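New Sorting Room Opens in the Farncombe Building
July 17, 2021

The repair and reuse workshop in the Farncombe building has a new sorting room. It was opened this week with coffee and a short speech by Rosemarie Kuhlmann, who has led the workshop for six years. The room is on the ground floor, beside the old bicycle store, and it replaces the narrow corridor where donated household goods were sorted until now.

The workshop receives many small things which people do not need anymore: brushes, hand tools, kitchen items, door handles, boxes of screws. Before, everything was put on shelves in the corridor and visitors had to step over it. "We lost a lot of time looking for things we already had," said Mrs. Kuhlmann. "Now each thing goes first in a bin, then it is checked, and then it gets its place."
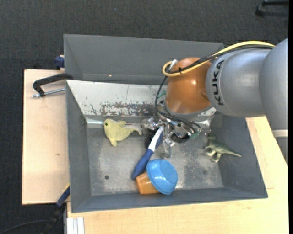 Most of the furniture is second-hand. The tables have pale wooden tops and the floor got a dark carpet, which was a wish of the neighbors upstairs, who complained about the noise in the past. The gray bins have been in use for a long time and their metallic floors show many scratches. Sneha Thakur, who planned the room, wanted to keep them. New bins of the same size would have cost 300 euros more than the workshop could spend, and she preferred to buy better lamps with this money.

The total cost of the work was 1000 euros for the materials. A part of it, 200 euros, came from the sale of repaired chairs last October. The painting was done by Arne Fröhlich and Ctibor Havlíček during two weekends. The color of the walls was discussed for a long time and in the end they took a light one, so that small parts are easier to find.

Brushes and cleaning tools will be sorted first, and after them the kitchen items. Electrical devices are not accepted in the new room. These must still be brought to the counter at the main entrance, where Eckhard Ehlers checks the cables.

Donations can be handed in during the normal opening hours. The workshop asks that boxes are not left outside the door in the evening, also when the weather is dry.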